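Bramwell Bench Hearing Screener, Model 898

I've been selling and fixing audiology gear out of the same shop in Sodard for a long time now, and the Bramwell 898 is the one I end up talking people into more than any other. So I figured I'd put everything I usually say on the phone onto one page and save us both a call (you can still call, I like it!).

The 898 is a tabletop screening audiometer. It plays pure tones through a pair of headphones, the person being tested presses a button when they hear one, and the unit stores the result. It's made for school nurses, small clinics and workplace health offices, the kind of places where you've got a line of people down the hall and a room that was a supply closet last year. It's a screener, so it won't replace a full workup by an audiologist, and please don't buy it hoping it will.

I started carrying it after years with the Garico desktop unit, which I liked well enough, but the knob on that thing drove me up the wall. You'd turn it one click and get two.
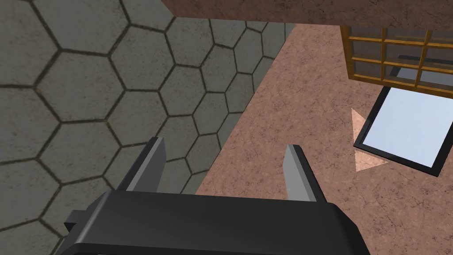
The Bramwell has plain push buttons, big ones, and they're spaced far enough apart that I can work them without looking down. That matters more than it sounds. When you're testing a six-year-old you want your eyes on the six-year-old.

Memory is the other thing I get asked about. The 898 holds 1,000 results before you have to move them off, and it gives you a warning well ahead of that. You plug it into a computer with the cable in the box and the results come over as a plain spreadsheet. No subscription, no account, no password to forget.

What comes in the box

The main unit, one pair of headphones, the response button on its cord, a power supply, the computer cable, a soft carrying case and a printed manual. I also throw in a pack of disposable ear cushion covers, my treat. The manual was rewritten in July and it's a lot better than the old one (the old one had the left and right earphone colors swapped on one page, and boy did I hear about it).

Price and calibration

It's $1,750 with the headphones matched and calibrated here before it ships. I don't sell the headphones separately from the unit, and please don't swap in a pair from another machine, even the same model. They're calibrated as a set, and a mismatched set will give you numbers that look fine and aren't.

Plan on calibration once a year. You can send it back to me or use any qualified calibration service near you. If you send it to me, pack the headphones in with it! I get a lonely main unit in the mail every spring.

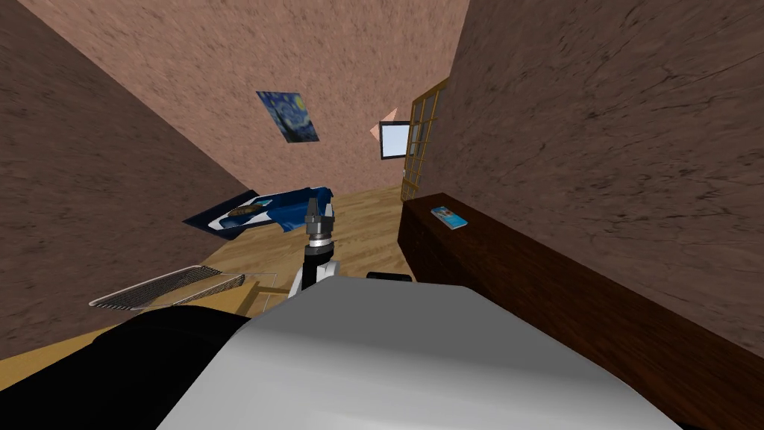 Questions I get a lot

Can I run it on batteries? No. There's a Kuliner travel screener that does, and I stock that one too, but it costs $3,000 and only makes sense if you're on the road all week.

Do I need a sound booth? For screening, a quiet room will usually do. Turn off the fan, shut the door, and listen for a minute before you start. If you can hear the copier, so can they.

How long is the warranty? Two years on the main unit, one on the headphones and the button. Cords that got rolled over by a chair aren't covered, though I'll sell you a new one cheap.

Do you take purchase orders? Yes, from schools and clinics. Put the model number on it and a shipping address with somebody there to sign.

Prices on this page last checked 5 September 2019.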